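Visit report: the household tasks bench at Grardale, February 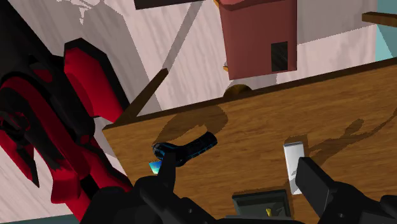 Grardale opens its test hall to outside visitors twice a year. The morning was given over to simulation and the afternoon to hardware. I went to answer one question for our own workshop: whether a gripper on an arm can yet be trusted with clearing and sorting a bench of mixed small items, unattended, for the length of a shift. The short answer is no, with exceptions noted under Results.

Simulation room

The room runs Filleo, an in-house simulator in which a two-fingered gripper is placed at a table with a changing set of objects and told what to do with them. The layouts are deliberately untidy. A long white block may stand near a dark tray, a tray may already have something small in it, and the background may contain furniture and machinery that has nothing to do with the task. Tabletop, lighting and clutter are changed between runs.

Each batch is 3000 runs. The batch we were shown had finished overnight, and the operators replayed runs on request. The instruction set is short: pick up a named item, put it in the tray, take it out of the tray, move it clear of another item.

Shadows were discussed at length. Filleo draws them with hard, stepped edges, and I asked whether this mattered. The view of the staff was that a policy trained only on clean light tends to treat a shadow boundary across a pale object as the end of the object, and grasps short. They now vary the shadows heavily and leave the edges coarse. I would have liked to see figures for coarse against smooth shadows and was told the comparison has not been run.

The second difficulty is the gripper itself. With the camera looking down past the fingers, the fingers hide part of whatever is being approached, and the hidden part grows as the hand closes in. Filleo's policy keeps a short memory of earlier views to cover this. On replay the approach was steady. The last few centimetres were noticeably slower than the rest.

Hardware bench

The hardware bench uses an Amrani arm with a parallel gripper. Seven tasks were on the sheet:

Clear loose items from a table into a tray
Remove one small item from a tray with other things in it
Stand a block upright
Sort fasteners by length
Fold a tea towel
Load a cutlery basket
Wipe down the bench

Each was attempted 50 times on the days before the visit, and a handful were repeated in front of us. The log sheets were available to read but not to copy, so what follows is from my notes and is given without percentages.

Results

Clearing a table into a tray is close to usable. Rigid items with flat sides gave little trouble. Failures were mostly items set down on the rim of the tray and left there, as the arm has no check that the item has reached the bottom.

Removing a small item from an occupied tray is much weaker. The fingers are wide compared with the gap between the item and the tray wall, and the arm either pushes the item into the corner or lifts a neighbour with it. A person does this with two fingertips and a bit of sliding. The bench has no equivalent of the sliding.

Standing a block upright worked on every attempt I watched.

Fastener sorting was accurate and very slow. We timed one mixed cup at 119 seconds for a job one of our apprentices would finish in well under half that.

The tea towel was not folded in any demonstration I saw. The cutlery basket was loaded, with forks and knives mixed. Wiping was adequate on a bare bench and poor near edges.

Recovery

The figure I wanted most was how often a person had to step in. Grardale does not record this separately. A run in which an operator nudges an item back within reach is marked as a restart and left out of the total. For a shop floor this is the number that decides the matter, and I have asked for it in writing.

Fluno, the supervisory software, does raise an alert after repeated failed grasps. It worked during our visit. It does not say what went wrong, only that the arm has stopped.

Suitability for our workshop

Bench clearing at the end of the day could be trialled if the trays are replaced with wider ones and nothing soft or flexible is left out. Fastener sorting could run overnight, where speed is of less concern. I would not put any of the remaining tasks forward.

Open points for the next visit: intervention counts, narrower fingertips, behaviour under our own strip lighting, and noise at close range.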